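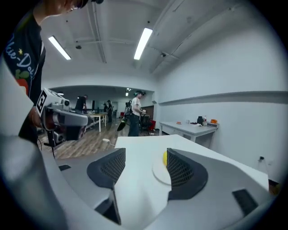 **Progress report, private well sampling in the Ayala valley**

Submitted to: Hamonel Fund, water quality program
Submitted by: Utari Groundwater Office
Prepared by: Consuelo Cuevas, with data sections by Hermenegildo Nava
Report date: 4/29/23

## 1. Status

Sampling is in its fifth and last round. The work plan called for 200 wells sampled five times, for a total of 1,000 samples. We enrolled 205 wells to allow for dropouts and have collected 951 samples to date. The remaining 49 are scheduled before the end of the grant period. Two field routes are left, both on the east side of the valley.

Each sample is tested for nitrate, chloride and total hardness. The 951 samples should have produced 2,853 results. After review, 2,811 results are accepted and 42 are rejected. The reasons for rejection are given in section 3.

No change to the end date is requested. One change to the budget is requested and is described in section 6.

## 2. Field work

Anayeli Cisneros has run the field routes since round two. The sampling method hasn't changed since the revised protocol was approved. At each well the crew does the following:

- runs the tap nearest the wellhead until temperature and conductivity hold steady across three readings
- fills one bottle for nitrate and one for chloride and hardness
- records depth to water where the well cap allows it
- packs both bottles on ice and fills in the custody form before leaving the property

Depth to water was an optional measurement in the original plan. We have it for a little over half of the wells. Sealed caps and wells housed inside locked pump sheds account for most of the gaps, and we don't expect to close them. The depth readings we do have are good enough to separate shallow wells from deep ones, and that is the only use planned for them.

Round four was slowed by road closures after the January storms. The crossing below the old pump station was out for most of a month, and the three routes that use it were run in reverse order so that the closed section came last. As a result, some wells on those routes have a gap of 13 weeks between rounds three and four, where the plan calls for 10. The interval is recorded with each sample and will be carried into the seasonal analysis. It should not be treated as an error in the data, but anyone comparing rounds directly will need to know about it.

Owner access remains good. Seven owners have left the program since enrollment: four sold their properties, two connected to the public line, and one withdrew without giving a reason. New owners at the four sold properties were contacted by letter. One has replied and would like to continue from where the previous owner stopped. We have kept that well under its original number with a note in the ownership field.

## 3. Laboratory results and data quality

The 42 rejected results break down as follows:

| Reason | Results rejected |
|---|---|
| Holding time exceeded | 18 |
| Bottle broken or leaking on arrival | 9 |
| Failed duplicate check | 11 |
| Custody form incomplete | 4 |

All 18 holding time rejections are for nitrate and come from a single delivery in round three, when the courier missed a Friday pickup and the cooler was not received until the following week. Pickups have been moved earlier in the week for every route since then, and no further sample has been lost for this reason.

The duplicate failures are harder to explain. They are all for hardness and are spread over two rounds. Field duplicates are collected at one well in ten, and the protocol rejects both members of a pair when they differ by more than 15 percent, along with any result from the same analytical batch that can't be rerun. The laboratory reran what it could. Its own control samples were within limits on the days in question. Our best guess is sediment in the bottles from wells that had recently been serviced, but the field notes don't record servicing in a consistent way. A checkbox for recent pump or pressure tank work was added to the form at the start of round five.

Blanks have been clean for nitrate throughout. Two chloride blanks in round two were slightly above the reporting limit. Both were traced to a case of bottles that had been rinsed with tap water, and the case was discarded. The affected chloride results were all far above the blank values, so they have been kept with a flag.

## 4. Findings so far

These are provisional and should not be quoted outside the Fund until round five is complete.

Nitrate is above the drinking water limit of 10 milligrams per liter, measured as nitrogen, in 23 of the enrolled wells on at least one occasion. In 14 of those it was above the limit every time the well was sampled. The persistent wells are mostly shallow, and most of them sit on the lower terrace, downslope of the irrigated fields. The other nine crossed the limit once or twice, usually in the round that followed the winter rains.

Chloride tracks nitrate on the lower terrace and doesn't track it elsewhere. Jaqueline Bautista has looked at the ratio of the two as a rough way to tell septic influence from fertilizer. The method works poorly here. There is a naturally salty layer under part of the west side, and any well that reaches it will look like a septic case whether or not there is a septic system nearby. She recommends leaving source attribution out of the final report, or limiting it to the wells east of the river where the salty layer is absent. We agree with the second option.

Hardness is high nearly everywhere and changes very little between rounds. Owners ask about it more than about anything else we test for.
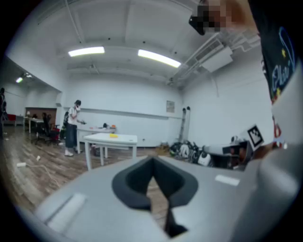 ## 5. Reporting to well owners

Every owner receives a letter after each round with the results for their well, the drinking water limit where one exists, and a phone number. Letters for rounds one through four have gone out. The average time from sample collection to mailing was 31 days in round one and 19 days in round four. The target is 21.

Owners whose nitrate result is above the limit are called before the letter is mailed. Araceli Tapia makes these calls, in Spanish or English, and follows up by mail with a sheet on treatment options and bottled water for infants. Three households could not be reached by phone in round four and were visited in person. Two of the three have since installed under-sink treatment units. We have offered to test the treated water at no charge, outside the count of samples reported here.

The letter itself was rewritten before round three. The first version gave results in a table with the method detection limit and the reporting limit in separate columns, and a large share of the calls we received were about what those columns meant. The current version gives one number per test and one sentence on each. Laboratory sheets are sent on request – so far, 12 owners have asked for them.

## 6. Budget

Spending is within plan in all categories except one. Laboratory fees are slightly under budget, in line with the samples not yet collected. Travel is on budget. Postage is over by a small amount because of the in-person visits and repeat mailings, and has been covered from the supplies line as the agreement allows.

The exception is the database. The Niltus license was budgeted for two users and we have needed four since the round three data came in: one for entry, one for review, one for the mailing lists and one for mapping. The extra licenses were paid from Utari general funds. We ask that the unspent portion of the equipment line be moved to software to cover them. The equipment line has a balance remaining after purchase of the second conductivity meter, and no further equipment is planned. A revised budget sheet is attached as Appendix B.

## 7. Work remaining

| Task | Lead | Due |
|---|---|---|
| Last two field routes, round five | Cisneros | May 19 |
| Laboratory results received and reviewed | Nava | June 9 |
| Owner letters, round five | Tapia | June 23 |
| Seasonal analysis and map set | Bautista | July 14 |
| Draft final report to the Fund | Cuevas | August 4 |

The main risk to this schedule is access to the upper east route. The road is graded in May, on dates the county does not fix far in advance, and it is closed to through traffic while the work is done. If the closure falls in the week we have set aside, the route will be run the following week and the laboratory review will move by the same amount. The date for the draft final report would hold.

The data set will be delivered with the final report as plain text tables, one for wells and one for results, with well locations rounded to the nearest half mile as promised in the owner consent form. Flagged results will be included. Rejected results will be listed in a separate table with the reason for each.

Questions on the data should go to Hermenegildo Nava, and questions on the budget request to Consuelo Cuevas.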